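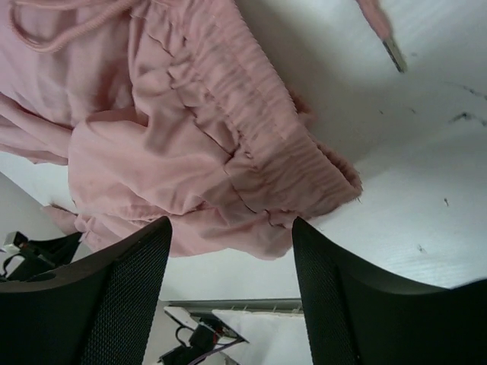 The left arm on our folding cell has started letting go of waistbands partway through the lift, and I've now spent the better part of two shifts with it, so please forgive the length of this ticket. The cell is the two-arm Clomero unit at our Setholm workshop, which we use for folding trials on soft clothing before anything goes to the main laundry. It manages towels beautifully and it's fine with T-shirts. Where it comes undone is on thin things with gathered elastic, like the pink drawstring pair it was working on, with the waistband all puckered up and the cord curled in a loop over the cloth. The fingers close, the software reports a good grip, the arm starts to rise, and then the fabric slides out and the arm carries on with the fold as though it were still holding something.

Ticket opened: 29 May 2019
Site: Setholm
Priority: normal (please don't bump anybody off the queue for us)
Error shown: 416, grip width out of range, but only on some of the drops

What I expected to happen: if the garment is lost, the arm stops, opens, and goes back to its start position to wait for one of us.

What happens instead: on the drops with no error, both arms finish the whole fold in thin air. The right arm came down far enough on the last one to rub its fingertips along the table. I was standing well back behind the line and no harm was done, but I didn't care for it, and we've stopped running the cell unattended until we hear from you.

What I've tried so far, in order:

Wiped the textured faces of both fingers with a barely damp cloth and let them dry. There was a fair bit of lint on the cloth afterwards. No change to the drops that I could see.

Ran 18 lifts in a row on the drawstring pair, same program, same starting heap as near as I could make it. It dropped 11 of them. Error 416 came up on four of those and the other seven went by without a peep. I then did the same number with a tea towel and had no drops at all, so the fingers can certainly grip.

Raised the closing force one step in the settings. This helped a little with the waistband but it pinched the cloth badly at the hem, and I put it back where it was. I'd be grateful to know if going higher is safe for the fingers themselves, as the manual is a bit coy about it.

Slowed the lift by half. Fewer drops, I think, though I only had time for a handful before the end of the shift and wouldn't hang my hat on it.

Swapped the finger pads from left to right. The fault stayed on the left arm. That makes me suspect the arm or its width reading more than the pads, but you'll know better than I do.

Checked the cables by eye with the power off. Everything was seated and nothing looked rubbed through.

My own guess, for what it's worth, is that the elastic is springy enough to hold the fingers apart at first, so the program believes it has a nice thick handful. Then the gathers flatten out and there's hardly anything left between the pads. If the width were checked again a moment after closing, it might catch it. I noticed there's a delay setting of 800 milliseconds under the grip menu, but it's greyed out on our login.

Could you please let me know:

whether that delay can be unlocked for us, or changed from your end;

whether a lost grip is meant to stop both arms or only the one that lost it;

whether the Kovalchuk pads, the softer ones, would suit thin fabric better, and if they fit our model year.

I've saved the run logs from both sets and can send them through the Tronbridge portal once somebody resets my password there (separate ticket, no hurry).

Update, next morning: one more thing I should have mentioned. The drops are worse when the waistband is picked up near its rolled end, and a good deal rarer when the arm happens to take it from the middle. I've left the cell powered down with a tag on the switch. We have a quiet week coming at the start of June if you'd like to dial in and watch it run, and I'm happy to stand by the stop button for as long as you need.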